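Home | Syllabus | Handouts | Readings | Contact

Handout 6: Sunk Costs, Switching Costs, and Why You Still Pay for the Gym

Instructor: Ching-wen Chu
Posted 2022-11-09
3 comments | 12 shares

Bring this to section. If you printed it single-sided, consider that a small case study in itself.

1. Where we left off

Last time we priced a mug. Half the room was handed one and asked what they would sell it for, the other half was asked what they would pay, and the sellers wanted a good deal more than the buyers would give. Several of you argued afterward that your mug was a better mug. It came out of the same box. We call this the endowment effect, and you will see it again when we get to houses, used cars, and your own term papers.

Keep the mug in mind, as the idea behind it is close kin to the two ideas this week.

2. Sunk costs

A sunk cost is money (or time, or pride) already spent that you can't get back whatever you do next. The rule is short: ignore it. The rule is also widely hated.

Take our old friend Follel, maker of folding bicycles. Follel has put $800,000 into a new hinge. Finishing it will take another $500,000, and the finished hinge will bring in $354,000. Should they finish?

They should not. Going forward they spend 500 to get 354 and are 146 worse off. The 800 does not enter into it. Every year someone writes in the margin "but then the 800 is wasted." It is wasted either way. The only open question is whether it gets company.

Now change one number. Suppose the hinge would bring in $600,000. Follel should finish, even though the project as a whole loses 700. People find this version harder, and I have watched seniors stare at it for a long while. The comparison is always between the choices you still have, and "never having started" is no longer on the menu.
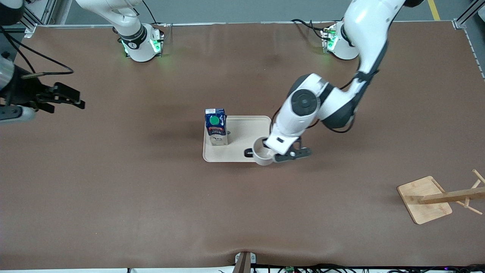

Prices work the same way. What a thing cost to make does not tell you what it will sell for, a fact that every hobby potter learns at the first craft fair. Cost matters before you make the thing. After that it is history, and buyers do not pay for history unless it comes with a certificate.

3. Switching costs

Easy to mix up with the above, and on the midterm many of you did. A switching cost is one you have not paid yet and would pay only if you changed course. It counts. Please do not ignore it.

Example: the Kourkoulas bakery buys flour software from Climex for $2,040 a year (yes, flour software, I needed something). Cinov offers the same service for $1,700. Moving the records over costs $500, once.

One year out, staying is cheaper: 2,040 against 2,200. Over two years, switching wins: 4,080 against 3,900. So the answer depends on how long the bakery expects to be around, which is a question about bread and outside the scope of this course.

Note what happens to Climex. It can charge a bit more than its rival and keep the customer, so long as the customer thinks in single years. Most customers do. Your phone company has noticed.

4. Things that look like sunk cost mistakes and may not be

Finishing a bad book may be sensible if you promised to discuss it with someone. Staying in a dull job may be sensible if the pension kicks in come July. A firm that drops every project at the first bad month gets a reputation, and reputations are future costs. Before you call somebody irrational, check whether you left something off the list. Economists are fond of skipping this step.

5. Problems for section

(a) Redo the Follel case with $500,000 left to spend and exactly $500,000 coming in. What should they do? "It doesn't matter" is a complete answer if you can say why.

(b) How large would the one-time cost of moving have to be for the bakery to break even over two years?

(c) You have a paid ticket to a concert and a bad cold. Write down what you would do, then what the rule says. Hand in both.

Late work loses a third of a grade per day. Effort already spent on it will be treated as described in part 2.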